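Home | News | Projects | Events | Contact

Hand grippers get new pads at Coseo

2019-07-30

Coseo has changed the way it looks after the hand-held grippers used in its home tidying work, after a run of slipping tips in the spring. The tools are used in pairs, and recordings made with them are used to teach a robot arm how to pick up ordinary household things.

Eleri Gronow, who runs the workshop, said the ribbed pads wear first. They are now checked after every 71 grasps and replaced if the grooves have gone shiny. The pivot pins are cleaned at the same time and the arms opened and closed by hand to feel for play.

"A towel will show you a worn pad very quickly," she said. "The cloth creeps down and you end up squeezing harder."
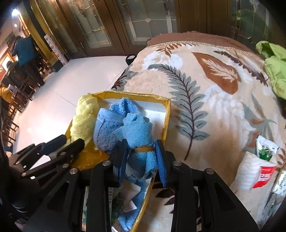 Packets next

Foil and plastic packets call for a different check. Nahom Ambaye sets the two fingertips level before each run, because a tip that sits high will twist a thin packet. The job takes 4 minutes per tool with a small screwdriver.

The group has logged 945 grasps with the new pads. Two tools were sent back to Roseck, which makes the linkages, with stiff joints. Both have been returned and are in use again.

Desta Asfaw is writing up the checks as a single sheet to be kept with each pair. It should be ready in September, when Ludel will begin using the same tools. 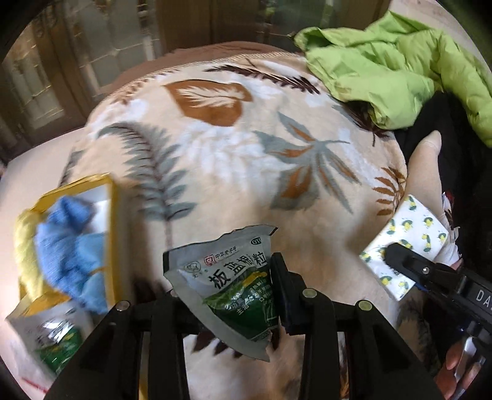

Gripper tools holding a foil medicine packet and a lemon-print packet.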